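Préparer et tenir un rassemblement silencieux devant la mairie
Guide de mise en place, partie 3 : de la déclaration au rangement des banderoles

Dans la partie 2, je vous ai laissés avec un texte d'appel relu et un lieu choisi. On passe au concret. Je m'appelle Océane Vachon, j'organise avec les copains du collectif de Wustdale des veillées et des rassemblements contre les ventes d'armes, et j'ai écrit ces pages parce qu'on me posait toujours les mêmes questions par mail. C'est notre façon de faire, avec nos manies. Prenez ce qui vous va !

Ce qui suit vaut pour un rassemblement immobile, sans défilé. Si vous marchez, ne serait-ce que de la place jusqu'au pont, allez directement à la partie 5, les démarches changent.

3.1 Déclarer le rassemblement

1. Appelez la mairie avant d'écrire quoi que ce soit. Demandez quel service reçoit les déclarations et sous quel délai. À Wustdale c'est l'accueil, à Trerent c'est un bureau au deuxième étage qui ferme à midi (j'ai trouvé porte close deux fois).

2. Rédigez la déclaration sur une seule page : le motif, le lieu exact, l'heure de début, l'heure de fin, les noms et adresses des personnes qui déclarent. Nous mettons toujours une heure de fin plus tardive que prévu, comme ça on peut discuter un peu avec les passants sans regarder la montre.

3. Faites signer tous les déclarants le même jour. Chez nous, Raimonds Kļaviņa signe avec moi, et il faut recopier son nom avec tous ses accents, sinon le dossier revient.

4. Déposez en main propre et demandez un récépissé daté. Gardez-le sur vous le jour venu, plus une copie dans le sac de quelqu'un d'autre.

Note : les règles varient d'une commune à l'autre et d'un pays à l'autre. Si on vous donne au guichet une consigne différente de la mienne, suivez celle du guichet.

Attention : ne publiez pas l'heure du rendez-vous avant d'avoir le récépissé. Nous l'avons fait à Irnberg, la mairie nous a demandé de décaler pour cause de marché, et la moitié des gens sont venus à l'ancienne heure.

3.2 Les banderoles

J'aime cette étape plus que toutes les autres, alors je vais être un peu longue.

1. Choisissez une phrase courte. Écrivez-la sur un papier, posez le papier à l'autre bout de la pièce, et voyez si vous la lisez en passant. Les phrases à virgule, on oublie.

2. Prenez un drap de coton lavé, repassé, uni. Les draps-housses sont une misère à tendre.

3. Tracez les lettres au crayon avant de peindre. Commencez par celle du milieu et allez vers les bords ; si vous partez de la gauche, le dernier mot finit écrasé contre l'ourlet. J'ai chez moi un « DÉSARMEMENT » dont le T fait la largeur d'un doigt.

4. Peignez en noir ou en bleu très foncé. Le rouge est beau de près et illisible depuis l'arrêt de bus.

5. Laissez sécher une nuit entière à plat, avec un vieux carton dessous.

6. Cousez un fourreau de chaque côté pour y glisser les manches. Pas d'agrafes, elles lâchent au premier coup de vent.

7. Découpez quelques petites fentes en demi-lune dans le tissu, entre les lettres, pour laisser passer l'air. Deux personnes peuvent alors tenir une grande banderole sans se faire traîner sur le parvis.

Note : vérifiez auprès de la mairie que les manches en bois sont acceptés. À Trerent on nous les a refusés, nous avons tenu les banderoles à la main, par l'ourlet du haut, et ça marchait très bien aussi (on a juste les bras en compote au bout d'une heure).

Pour la peinture et le fil, nous allons chez Stankevičius, la droguerie derrière la gare. Ils mettent de côté les fins de pots quand on passe les prévenir.

3.3 Répartir les rôles

1. Désignez une personne pour parler à la police et à la mairie, et une seule. Chez nous c'est Dace Laur, qui garde son calme en toutes circonstances. Quand un agent s'approche, tout le monde lui indique Dace, on ne se met pas à quatre pour répondre.

2. Désignez une personne pour la presse. Elle doit pouvoir dire en deux phrases pourquoi vous êtes là. Faites-la répéter à voix haute la veille, dans la cuisine, pendant que quelqu'un l'interrompt.

3. Prévoyez un relais pour chaque porteur de banderole. Changez toutes les vingt minutes, même si la personne jure qu'elle tient encore.

4. Nommez deux personnes d'accueil, sans banderole, qui restent un peu à l'écart et parlent avec les passants. Choisissez des gens qui aiment ça ! Pranab Bhuiyan peut discuter trois quarts d'heure avec un monsieur furieux et repartir avec son numéro de téléphone.

5. Écrivez les rôles sur une feuille et envoyez-la à tout le monde. Un nom par rôle, un remplaçant par nom. 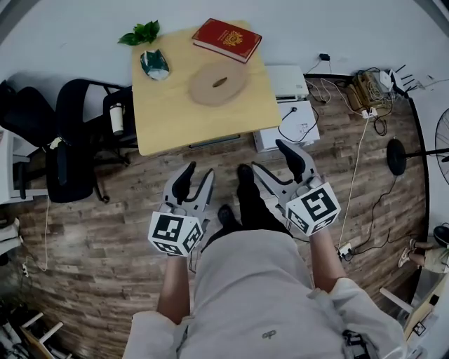
6. Faites une répétition courte, debout, dans une salle ou une cour. On se met en ligne, on déplie, on tient en silence cinq minutes, on replie. Cinq minutes de silence, c'est très long quand on n'a pas l'habitude, et mieux vaut attraper le fou rire à ce moment-là que devant le monument.

Attention : aux répétitions, dites clairement ce qu'on fait en cas de provocation. Notre règle est simple, on ne répond pas, on ne filme pas sous le nez des gens, et on laisse l'équipe d'accueil s'avancer. Si quelqu'un ne se sent pas de suivre cette règle, il peut aider autrement, il y a toujours du travail.

3.4 Les tracts

1. Un recto, pas de verso. Le titre, trois paragraphes, une adresse pour écrire.

2. Mentionnez l'imprimeur ou la formule exigée chez vous, et demandez à la mairie si un doute subsiste.

3. Commandez petit. Pour notre premier rassemblement d'août, j'en avais fait tirer 4 000, emportée par l'enthousiasme. Il y a eu 288 tracts distribués, et le reste m'a servi de papier brouillon pendant des années (le dos de ma liste de courses appelle encore à la paix). Maintenant nous en tirons 900 pour toute la saison et c'est largement assez.

4. Relisez les chiffres à deux. Si vous citez un budget ou un vote, notez la source au bas de la page. Kęstutis Bite relit les nôtres avec un crayon très pointu, et il a raison presque à chaque fois, ce qui m'agace.

5. Ne glissez rien sous les essuie-glaces. Donnez de la main à la main, à ceux qui tendent la leur.

Note : pensez à une version en gros caractères. On nous la demande à chaque sortie.

3.5 Le jour même

1. Arrivez une heure avant. Repérez le vent, les travaux, les camions de livraison. Placez-vous de façon à laisser libres l'entrée de la mairie et la rampe d'accès.

2. Présentez-vous à l'agent s'il y en a un, récépissé en main. Un bonjour simple suffit.

3. Dépliez les banderoles toutes en même temps, au signal. C'est un détail, mais l'effet est bien plus fort que si elles s'ouvrent une à une pendant qu'on cherche le bon sens.

4. Commencez à l'heure dite, même si vous êtes peu nombreux. Les retardataires se glissent au bout des lignes.

5. Ouvrez par une courte lecture, deux minutes au plus, puis le silence. Nous lisons des noms de victimes civiles, lentement, sans commentaire et sans micro. Si vous voulez une sonorisation, il faut le dire dans la déclaration.

6. Sonnez la fin avec quelque chose de doux. Nous avons une petite cloche de table. J'ai essayé le sifflet une fois, tout le monde a sursauté, plus jamais.

7. Remerciez, annoncez le prochain rendez-vous, repliez.

Attention : par forte chaleur, raccourcissez. Emportez de l'eau et une chaise pliante par banderole, et proposez la chaise sans attendre qu'on la demande. Par orage, on annule, sans débat, et on prévient la mairie par téléphone.

3.6 Après

1. Faites le tour de la place et ramassez les papiers, les vôtres et ceux des autres.

2. Roulez les banderoles sur un tube, peinture vers l'extérieur. Pliées, elles craquellent aux pliures. Étiquetez chaque tube avec le texte et la longueur, vous me remercierez au printemps suivant.

3. Envoyez un mot à la mairie pour signaler que tout s'est bien terminé. Deux lignes. Le dossier suivant passe beaucoup plus vite, je l'ai constaté à Wustdale comme à Irnberg.

4. Si vous avez fait circuler une pétition, recomptez les signatures à deux le soir même et inscrivez le total au dos de la dernière feuille. Notre dernière liste s'arrêtait à 401, et j'avais d'abord annoncé un autre chiffre au journal, il a fallu rappeler.

5. Rangez les feuilles de signatures dans une enveloppe fermée, chez une seule personne. Ce sont des noms et des adresses de gens qui vous ont fait confiance, on ne les laisse pas traîner dans un coffre de voiture.

6. Prenez un café ensemble avant de vous séparer, et notez pendant qu'il est chaud ce qu'il faudra changer. Le lendemain, j'ai déjà oublié la moitié.

La partie 4 traite des rassemblements de nuit avec bougies et lanternes. Lisez au moins la page sur la cire avant d'acheter quoi que ce soit, les pavés de Trerent s'en souviennent encore.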